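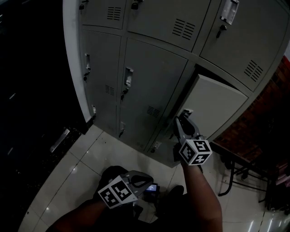 Page last changed: April, 4:15 p.m.

PRESS RELEASE
For immediate release

Lurnonwood Opens Its Doors to Show How Robots Learn Everyday Tasks

Visitors to the Bultbridge site watch hand-held grippers at work and try the equipment themselves

BULTBRIDGE – Lurnonwood, which records everyday manual tasks for use in training robots, welcomed up to 400 visitors to its Bultbridge site in April for its spring open day. The program ran from morning until 5 p.m. and included demonstrations, short talks and a session in which members of the public could use the company's hand-held grippers under supervision.

The open day was held jointly with Setiawan, the engineering firm that maintains the grippers used at Bultbridge. Staff from both companies were present throughout the day to answer questions.

Demonstrations on Ordinary Furniture

The main demonstrations took place in the rooms where Lurnonwood carries out its daily recording work. At the locker station, an operator worked at a grey steel locker cabinet with a gripper in each hand. With the right gripper, the operator took hold of the edge of an open door near its handle, with the two jaws closed around the metal. The left gripper was held low, its jaws open.

Locker doors were chosen for the program on account of their hardware. The cabinet has recessed pull handles set into the doors, with key locks below them, and a gripper has far less room to work with than it would on a kitchen drawer or a room door. Operators at Bultbridge are asked to open and close doors at a natural pace and to vary the point at which they take hold.

Each gripper carries a white cube printed with black-and-white markers on its faces. Lurnonwood uses the markers to follow the position of the gripper during a task. Visitors were shown a recorded session played back alongside the path traced by each hand, and were invited to compare two attempts at the same door by different operators.

Further stations covered folding towels, clearing a table and placing groceries on shelves. Groups of eight moved between the stations, with time set aside at each for questions.

The Omo Program

The tasks on show belong to Omo, Lurnonwood's program for household and workplace skills. Omo is concerned with jobs that people perform many times a week and seldom think about, among them opening storage, carrying objects between rooms and putting things back where they were found. The Bultbridge site has now completed more than 1000 recorded sessions under the program.

"People expect to see a machine doing something spectacular, and we show them a locker door," said a spokesperson for Lurnonwood. "After a few minutes they start asking very good questions. They want to know how hard the gripper squeezes, what happens if the door sticks, and whether a left-handed person does it differently. Those are the same questions our own teams discuss."

Recordings are checked by a second member of staff before they are accepted. Sessions in which a door was missed or an object was dropped are kept and labeled, as they are considered useful in teaching a robot to recover from an error. Recordings in which a marker cannot be followed are set aside and the task is repeated.

Hands-On Session for the Public

In the afternoon, visitors aged 14 and over were able to try the grippers. Participants received a short safety briefing and were then asked to complete one simple task of their choice at a practice table. No recordings were made during the public session.

Setiawan staff used the session to explain how the grippers are adjusted. The force needed to close the jaws can be changed to suit the user, and the firm reported that comments from operators had already led to a lighter trigger and a revised grip. A display of earlier gripper models was set up in the entrance hall.

"A tool that is used for a full shift has to be comfortable, and the people who use it every day are the best judges of that," a spokesperson for Setiawan said. "We were pleased to hear from visitors with experience in warehouse work, nursing and catering, who were frank about what they would change."

Information on Employment and School Visits

Lurnonwood also provided information on current openings at Bultbridge. The company is recruiting operators for day and evening shifts. No technical background is required, and full training is given on site. Applicants should be comfortable standing, bending and reaching for part of the working day.

Schools and colleges may request a guided visit during term time. Visits last two hours and include a demonstration at the locker station. Requests should be made at least one month in advance and should state the size and age range of the group.

A second open day is planned for the fall. Places on the hands-on session will be offered by advance booking, following strong demand in April, when the last groups were still waiting at 4 p.m. Details will be published on the news page of the Lurnonwood website.

About Lurnonwood

Lurnonwood records and prepares demonstrations of manual tasks for developers of robots intended for homes, offices and storage sites. Its recording rooms are located in Bultbridge.

About Setiawan

Setiawan designs, adjusts and repairs hand-held grippers and related equipment. It has supplied the Bultbridge site since the start of the Omo program.

Media Contact

Press Office, Lurnonwood, Bultbridge
Interview requests and requests to film on site should be addressed to the press office. Site visits for members of the media are available by appointment between 10 a.m. and 4 p.m.

– End –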